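Ridaver Tips: Getting a Two-Arm Sorting Bench to Earn Its Floor Space

Posted 2025-06-16 in Workshop

The Ridaver is a pair of small robot arms sold as a kit with a clamp-on frame. You supply the table. Tierney sells it two ways, as a bare kit or as a kit with a setup visit, and I paid for the visit. I have had mine since February and use it to sort small stuff by color before it goes back to the classrooms and craft clubs I do refills for. These notes are for people who already have one or are close to ordering.

Pick a heavy table

Two arms swinging at once will walk a light table across the floor. Butcher block is good. It has the weight, it takes screws well, and if you gouge it you can sand it. Whatever you use, put the frame on, run both arms at full speed with nothing on the top, and watch the feet. If they creep, add rubber pads before you do anything else.

Check the frame bolts after the first 8 hours of running and again at 40. Mine needed a quarter turn the first time and nothing the second.

Keep the cables off the work

Each arm has thin cables at the wrist that need slack to turn. Leave the loop the manual asks for. I tied mine back tight to look neat and the wrist stalled in the middle of a job. Heavier cables can be led off the side of the table and down. Coil the extra on the floor behind, where you don't walk.

Use low baskets

Tall bins look like a better deal, but the arm has to lift higher on every trip and it slows the whole job down. Cheap plastic desk baskets work fine. Holes in the sides are useful because crumbs and paper bits drop out when you shake them. Get different colored baskets if you can, so that you can tell at a glance what goes where. The basket color doesn't have to match what goes in it. I thought it did and wasted an evening shopping.

Put them in a row along the far side and leave the near side open for the loose pieces. Both arms can then reach in without crossing each other much. A dab of poster putty under each corner keeps a basket from sliding when a finger catches the rim.

Spread the pieces out

The fingers need a little room on both sides of whatever they are picking up. Crayons are a good thing to learn on. They are light, they don't cost much, and a dropped one does no harm apart from the odd snapped tip. Scatter them with a gap between and don't bother lining them up.

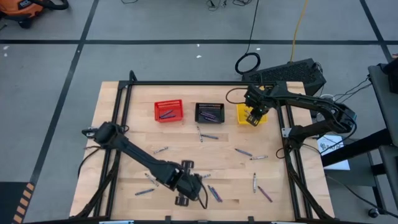
Two lying tight against each other will sometimes get picked up as one. You can fix that in the settings by asking for a nudge before the grip, but it adds time to each pick. I just run the flat of my hand over the pile with the arms paused.

Paper wrappers are the other nuisance. A loose wrapper slips in the fingers and the crayon slides out the end. Peel off anything torn before you start. Pale colors in white paper are also harder for it to tell apart, so I do those last as a batch of their own.

Cleaning

Wax builds up in the slots of the fingers. Power off, then use a dry toothbrush. Don't use solvent. Lorcan Keogh at Tierney, who did my setup visit, told me a warm damp cloth is all right on the finger pads as long as they are dry before you start up again. For the tabletop, a plastic scraper and then a rag with a little mineral oil. Keep a shop vacuum close by, but lift the crayons off first.

Is the setup visit worth it?

For most people, yes. It takes 2 hours and they level the frame, set the reach limits and stay for a first job. Kieran Doherty, who rents the unit next to mine, did his own from the manual and lost most of a weekend to the reach limits alone. His runs as well as mine does now, so you can save the money if you have the patience.

The support plan I would skip. I have called twice without it and got an answer both times.

I looked at the Falen before buying. It is a single arm and cheaper, and if you only sort into one or two bins it would do. Irham also lists a two-arm bench, but it comes with its own steel table and I had no room for another one.

What it won't do

It is slower than you are. A tub of 100 crayons is a job I can do by hand faster than the arms can. The gain is that I can be packing boxes at the next bench while it works – within reach of the stop button, with sleeves rolled up. Don't leave it running when you go out for lunch, and keep small kids on the other side of the door.

Spare finger pads are worth ordering with the kit. They ship separately and took longer to arrive than the arms did.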